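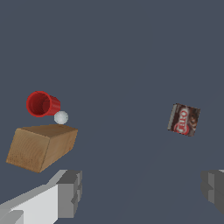
4.2 Trial of the pick-and-sort kit in simulation

The second product in our comparison is Skivley, a software kit which Prorex offers to small companies that want to test a grasping task before they buy an arm. The kit contains a simulator, a library of everyday objects and a planner with three preset modes. We used the wrist view as the only input of the planner, because this is the default setting of the kit. In this view the difficulty of the task is easy to understand: the red cup, the white ball and the wooden block are close together on one side, while the Jell-O box lies alone on the other. A planner that prefers free space around the target should therefore choose the box first. In the standard mode Skivley made this choice in most of the layouts that we prepared.

We generated 366 layouts with the same four objects and allowed the planner 30 seconds for each attempt. The time limit was never changed between modes. Skisimau, the older kit described in Section 4.1, received identical layouts and an identical limit.

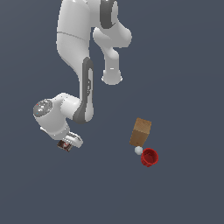

Figure 5. Overhead view of one layout in Skivley. The arm is at the left, and the block, the ball and the cup remain in a group at the right.

The overhead view was not given to the planner. We kept it only for the manual check of results, which was done on 160 layouts selected at random. During this check we noticed that the kit reports a grasp as complete when the fingers close, even if the object is lifted later or not at all. The manual of Prorex does not mention this point. For a buyer it is important, as the success rate in the automatic report can be higher than the real one. In Skisimau the report is written after the lift, and we consider this solution more correct.

The ball was the most difficult object for both kits. When it lay against the cup, the fast mode of Skivley often planned a path through the cup wall and then stopped with an error. The careful mode avoided this, but it needed more time and sometimes reached the limit.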